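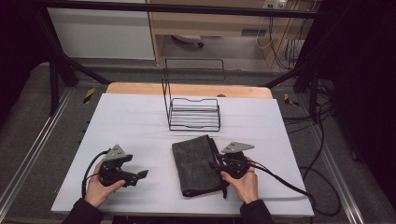 Cloth folding at our club table, right gripper on the cloth

Home | Boards | Robot clubs | Log in

Any tips for steadier folding demos? We've done 121 for our school project and my right-hand ones come out wonky!

gikthorpe_tess
Slow down on the closing bit, we pause before every grip and it helped loads. Tape your cables up too.

drutau9
more practice

Comments (2)
somboon: same problem at Prutstead club
kettle30: pausing worked, ta!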